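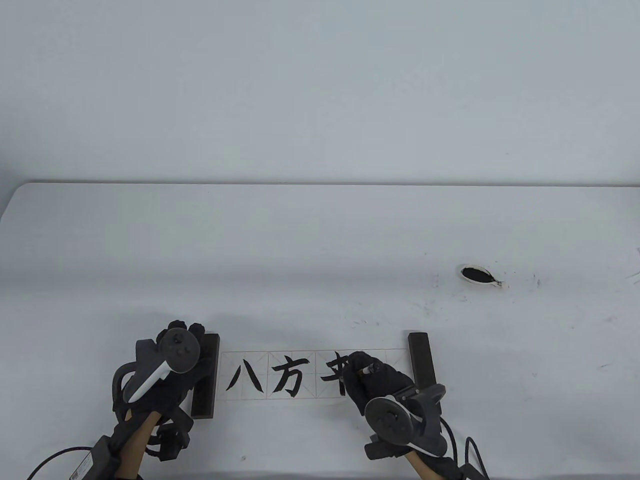
Evening Programme Assistant, Griltano Adult Learning Centre

Location: 41 Arruda Road, Pikunham
Hours: 10 hours a week, evenings, term time only
Grade: 5
Contract: permanent, subject to probation
Reports to: Pui-shan Tai, Evening Programme Manager

About the centre

Griltano is an adult learning centre on the edge of Pikunham town centre. We teach evening and daytime courses in languages, bookkeeping, drawing, brush calligraphy, sewing, first aid, basic computing, local history and a number of other subjects that come and go with demand. Most of our learners live in Pikunham or in the villages along the Gadel valley. Many work during the day and arrive straight from their jobs. Others are retired, or are coming back to learning after a long gap.

We don't run degree courses and we don't compete with the college. A good number of our courses lead to no qualification at all, and people come to them for their own reasons. Some of our learners have been enrolling every autumn for longer than any of the staff have worked in the building.

The building was a telephone exchange. The teaching rooms are on the ground and first floors, with a lift between them. The kiln room and the store are at the back, reached across the yard. The office is next to the front door and is where you will spend most of your time.

About the job

The Evening Programme Assistant is the person who keeps the building working for learners and tutors once the daytime staff have gone home. You will open the evening desk, get the rooms ready, deal with questions and problems as they come in, and lock up at the end. There is always a second member of staff on site during classes, usually the duty tutor, so you will not be alone in the building while learners are here.

The previous post-holder has moved to our enrolments team and will be available to answer your questions during your first few weeks.

What you will be doing

Staffing the reception desk from 5 pm until classes finish at 9 pm.

Taking enrolments in person and by telephone, including card payments, and entering them on the booking system the same evening.

Checking each room against the booking sheet before the first class and moving furniture where the tutor has asked for a different layout.

Printing registers, collecting them at the end of the evening and following up any that have not been filled in.

Signing materials in and out of the store. Art and craft tutors order through the office, and you will need to keep the stock list up to date and tell the manager when something is running low.

Answering emails sent to the evening programme address. Most are about dates, fees, parking and what to bring to the first lesson.

Letting learners know when a class is cancelled or moved. This sometimes has to be done at short notice, by text message and by telephone for those who do not use text.

Recording accidents and near misses in the book, and reporting faults in the building to the landlord's agent, Gadel Property.

Locking up and setting the alarm.

At the start of each term we also ask the Evening Programme Assistant to help at the open evening, when tutors set out work and prospective learners can look round the rooms. The hours for this are paid or can be taken back as leave, whichever you prefer.

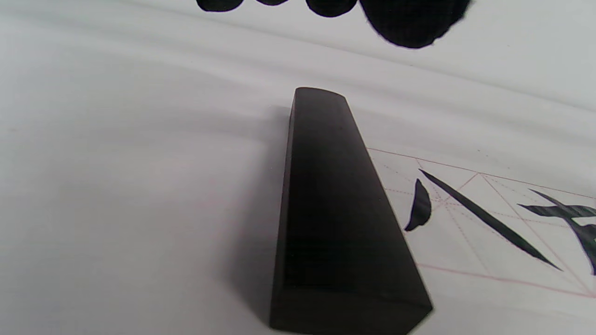 During the quieter middle part of the evening, when classes are under way and the phone has stopped, you will be expected to get on with the longer pieces of office work. These change through the year. In the autumn it is mostly chasing unpaid fees and tidying up learner records. In spring we put together the course guide for the following year, and you would be collecting course outlines from tutors, checking them for spelling and missing details, and passing them to the designer. Some tutors send these in promptly and some need reminding more than once. In June we ask every learner to fill in a feedback form, and the answers have to be typed up.

What we are looking for

You must have:

Experience of dealing with the public, face to face and over the telephone. It does not have to be in education. Shop, library, surgery or hotel work would all be relevant.

Good everyday written English. You will be sending messages to learners under the centre's name without someone checking each one.

Confidence with email, spreadsheets and a booking or till system of some kind. We will train you on ours.

The ability to stay polite when a person at the desk is annoyed.

A reliable way of getting home after we close. The last bus towards Gadel leaves from the stop opposite, but it is often late and has been withdrawn at short notice in the past.

It would help if you also had:

A first aid certificate. If you don't have one we will pay for you to take the course here.

A second language. Cantonese, Polish and Portuguese are the ones we are asked for most often.

Experience of keeping a stock list or ordering supplies.

You do not need a degree or any teaching experience. If you meet the first list and none of the second, please apply.

The work involves some lifting and moving of tables and chairs. If this would be difficult for you, tell us. The duty tutor can do the furniture and we would arrange the rest of the job accordingly.

Pay and conditions

Pay is at Grade 5 of our scale. The current hourly rate is set out in the application pack and is reviewed every spring. You will be paid monthly, in equal amounts across the whole year, including the months when there are no classes. Holiday pay is included in that figure and is shown separately on your payslip.

Staff can take one course a term free of charge, provided there is a place left when it starts and it does not fall during your own shift. There is a workplace pension. Parking in the yard is free after 5 pm.

The first nine weeks are a probation period. We will meet with you at the midpoint and again at the end to talk about how things are going on both sides.

The appointment is subject to two references and a basic criminal record check, which we pay for.

How to apply

Please ask at the front desk for an application pack, or telephone the office and we will post or email one to you. The pack contains the form, the full job description and a map.

We ask for the form and a short covering letter — one side of paper is enough. In the letter, tell us about a time when you had to sort out a problem for somebody who was in a hurry. We do not accept CVs on their own. If filling in the form is difficult for you, contact the office and we can take your answers by telephone or in person.

Interviews will be held at the centre in the late afternoon. You will talk to Pui-shan Tai and one of the tutors, and there will be a short practical task at a computer. We send the interview questions out beforehand to everyone on the shortlist. Travel costs within the county can be refunded if you bring your ticket or a note of your mileage.

If you would like to see the building during a normal evening before deciding whether to apply, you are welcome to do so. Ring first and ask for Pui-shan. She is usually in the office from 4 pm, and can also answer questions about the hours, the pay scale or the start date.

We reply to every applicant, including those we do not shortlist.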